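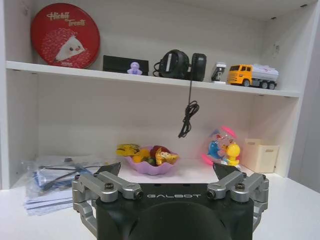 Week two is all about choosing a gripper, and I want to start with the part everybody skips, namely what the fingers look like from the wrist. You've spent a whole class on arm reach and payload (thanks to Cillian McGrath for filling in for me!), so you know how the arm gets to the shelf. Now think about the last few inches. With a wrist camera you see the fingertips and the target in the same view, and that makes it much easier to judge whether a grasp has any chance. Take the round red tin standing at the far left of the upper shelf, leaning on the back wall. Would you come at it straight on, or from the right? And how much does that left side panel bother you? Write your answer down before lab — I'll ask.

## Two-finger grippers, the short version

We have two setups to compare this term. One has angled fingertips on metal linkages, and the other is the Pellavau with flat parallel pads. I like them both, for different reasons, and I've changed my mind about them more than once.

Angled tips are great for getting behind or under something with a rim. A scalloped bowl, for instance, gives you an edge to pinch, though if there's toy fruit piled in it you have to think about what happens when the bowl tilts. Flat pads want two parallel faces, so boxes are their happy place. Neither one loves a smooth ball. Upendo Laizer tried to talk me out of putting one in the object set and I won that argument, so you get to suffer through it :)

**Things to look at when you compare:**

- Opening width against the widest part of the object
- Clearance to the shelf above (people forget this one constantly)
- What the fingers block in the camera view as they close
- Loose cables. A thin cable hanging off a shelf is easy to snag and hard to pick out in a depth image

## Settings for lab

Start with the grip force at 45 percent and leave it there for your first runs. The Iltitz controller logs at 200 Hz, so a short trial already gives you a fat file; trim it before you upload. If your approach angle is off, fix the angle first — don't crank the force to make up for it. I did that in April and dented a perfectly good box.

For each object, write down the approach direction, the finger opening, and whether it held when lifted. If it slipped, say where. "It fell" gets you half credit.

## Reading

Ilham Hamdy's notes on contact points, sections 1 and 2. The Aguirre chapter is optional, but the drawings of linkage motion are lovely and I'd at least flip through them.

Bring your comparison tables next time, messy is fine. We'll put them all up on the board and argue.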